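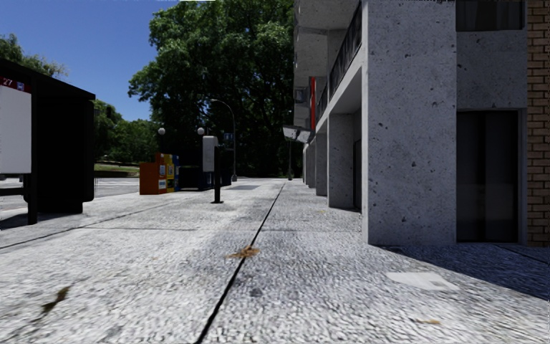 Fig. 1. Simulated footpath, start of route.

Week 7 – Outdoor chores: sweeping and kerbside delivery

Both chores sound easier than folding laundry. Read the Strobel notes before the tutorial.
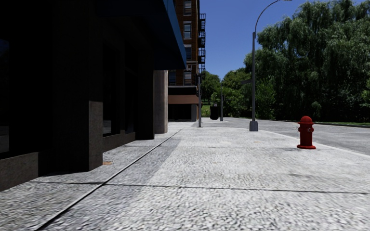
Sweeping machines still do best on open, flat ground. Long straight runs are largely solved; edges and fixed objects are where time goes. A red hydrant near the kerb has to be passed on both sides, and building shadow over half the path can upset a camera tuned for sun. Jinia logged 124 simulated runs in February and finished 8 without help.

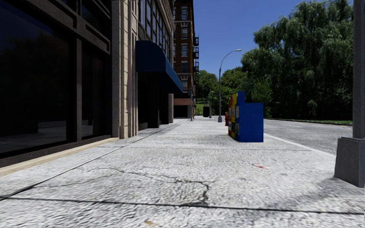 Skurnano disagrees with that reading, arguing that a stop for help is a cheap fault and that a council would accept plenty of them if the path ended up clean.

Cost per stop is therefore part of the assignment. Use the Rasow log (2529 entries) and sort stops by cause – obstacle, surface, lighting, unknown.
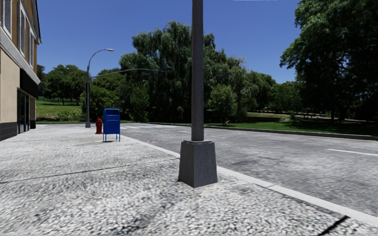

Keep the unknowns in your totals. Delivery uses the same categories, plus one for the handover at the door, which no system in the readings does reliably yet.

Due 6/4/18.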